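Pinces à main en cuisine : ce qui vaut la peine, ce qui n'en vaut pas

On me demande souvent quelle pince acheter pour les essais de préhension à la maison. Ma réponse n'a pas changé depuis le mois d'août : méfiez-vous des fiches produit. J'ai eu entre les mains la Brandent et la Hukport, toutes deux à deux doigts, toutes deux vendues comme « universelles ». Aucune ne l'est.

Commencez par le lourd et le rond. Un gobelet en plastique, n'importe quelle pince le soulève, et c'est bien pour cela que les vendeurs en mettent dans leurs vidéos. Prenez plutôt une marmite, un cul-de-poule, un bol à bord évasé. Saisissez par le bord, un doigt dedans, un doigt dehors, et levez de quelques centimètres au-dessus de la table avant d'aller plus loin.
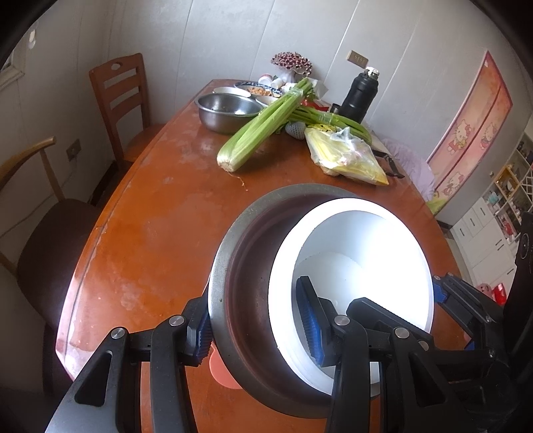 Les patins comptent plus que le moteur ou la gâchette. Un caoutchouc strié accroche correctement sur une paroi lisse tant qu'il est propre. Avec un film d'huile, on recommence tout. Essuyez à l'eau chaude et au liquide vaisselle, séchez, et laissez les produits dégraissants au placard : ils m'ont durci un jeu de patins en 13 jours.

Regardez aussi les axes. Sur la Hukport, j'ai resserré les articulations deux fois en une semaine. Teodoro Dagdag m'assure que la sienne n'a jamais bougé. Il ne soulève que des éponges.

Quant à la caméra, fixez-la avant de régler quoi que ce soit d'autre. Les surfaces brillantes (inox, émail, plateau verni) renvoient la lumière et l'image se brûle vite. Baissez l'exposition à la main. Le mode automatique du contrôleur Plekden, 153 euros tout de même, hésite à chaque reflet.

Travaillez sur une table qui sert. Des essais réussis sur un plan nu ne m'apprennent pas grand-chose. Éloignez quand même les couteaux.

Reste le prix. Vilho Hakala défend le kit Hajji à 879 euros, bras compris. Je veux bien, mais je n'ai vu aucun essai avec une charge décentrée, et c'est là que tout glisse. Demandez-en un avant de payer.

Mis à jour le 22 décembre 2018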